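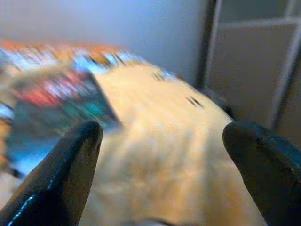 30 Oct 2026

Spent the whole evening on the packing and I'm still nowhere near done! Tiina came by with more tape (bless her) and we got stuck reading old magazines on the floor for ages, which was lovely but no help at all. I've promised the cookbooks to Fenna, so those go in their own box, and the atlas is coming with me no matter what it weighs. Paid the movers their deposit, $306, ouch. Still have to call Patricio about the key and find the good scissors – I had them at lunch! Tomorrow I start on the hall closet.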